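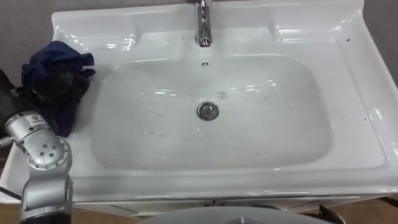 **Rellivholm House, Residents' and Housekeeping Meeting**
February 4, 2020, 7:00 p.m., ground floor dining room

Present: 13 residents, the house manager, and the cleaning lead from Lullorik. Apologies were received from two residents on the top floor.

**1. Minutes of the last meeting**

Approved with one correction. The shelf to be repaired is in the second floor pantry. The old minutes said third floor.

**2. Matters arising**

The hallway light outside Room 19 has been replaced. The dryer vent was cleaned in January. The missing key to the bike store has not turned up and a new lock will be fitted. Residents who want a key should sign the sheet by the mailboxes.

**3. Shared bathrooms**

This item took up most of the meeting.

The cleaning lead reported on the vanity sinks. The basins are in fair shape. The problem is mostly in what gets left between the weekly cleans: gray smudges on the floor of the basin, dark specks on the rims toward the back corners, and toothpaste around the faucet. The rims are wide and flat, so anything that lands on them stays there until it is wiped off.

Some of the scuffs low in the basins do not come off with the regular cleaner. One resident asked if these were scratches in the finish. The cleaning lead thought some were marks from metal cups and razor cans and would try a paste cleaner on one sink first. No one is to use steel wool or scouring powder. There was a question about whether baking soda counts as scouring powder. It was agreed that baking soda is fine on a damp cloth.

Cloths. The house has been using dark blue cloths for sinks and yellow ones for toilets and floors. The blue cloths keep getting left in a heap on the rim. It was agreed that:

- After use, blue cloths are rinsed, wrung out and hung on the rail by the window.
- Used cloths go in the lidded bin in the laundry room on Sunday night.
- Yellow cloths do not go on any sink, for any reason.

A resident said the dark cloths make it hard to tell when they are dirty and asked for white. The house manager said there are 29 blue cloths in the closet, bought in September, and they will be used up first. White cloths can be looked at when the next order goes in.

Drains. Slow draining was reported in the first floor bathroom and in the one next to the stairs on the second. The pop-up stoppers should be lifted out and cleaned underneath once a month. The cleaning lead will show anyone who wants to learn how. The overflow holes under the faucets also need attention. A bottle brush and warm soapy water will do the job. Drain cleaner from the store is not to be poured in by residents.

Faucets. Please dry the chrome after wiping down the sink. A dry corner of the cloth is enough. The hard water here leaves spots within a day.

Order of work was discussed after two residents described doing it differently. Agreed order: clear the rims, wipe the rims and the faucet, wipe the basin, rinse, dry the faucet. A card with this order will be put inside each cabinet door.

**4. Second floor bathroom replacement**

Two quotes have come in for replacing the vanity top, the mirror and the flooring in the second floor bathroom. Gouveia quoted $3,705 with removal of the old units included. Sestetti came in lower but did not include removal or the new shutoff valves, and could not start before the summer.

Several residents felt the flooring was the only part that needed doing. Others pointed to the loose cabinet door and the water damage beneath it. The house manager will ask both firms to price the flooring and the cabinet separately. No decision was made. A show of hands on whether to go ahead with the full job this year was put off until the new prices are in.

**5. Laundry room**

The left washer is leaving lint on dark clothes. The filter will be checked. Please do not leave finished loads in the machines overnight. A second basket will be bought for things taken out of the dryer.

**6. Any other business**

- The kitchen fan is noisy again. House manager to look at it.
- A resident asked that hair be picked up off the bathroom floor by whoever shed it. Agreed.
- Guest parking was raised and held over.

**Actions**

| Action | Who | When |
|---|---|---|
| Try paste cleaner on one sink | Cleaning lead | Before next meeting |
| Cards for cabinet doors | House manager | Two weeks |
| Separate prices from Gouveia and Sestetti | House manager | End of month |
| Check washer filter | House manager | This week |
| Fit new lock on bike store | House manager | End of month |
| Buy laundry basket | House manager | Next supply run |

The meeting closed at 8:20 p.m. The next one is in the same room, first week of next month, with guest parking first on the list.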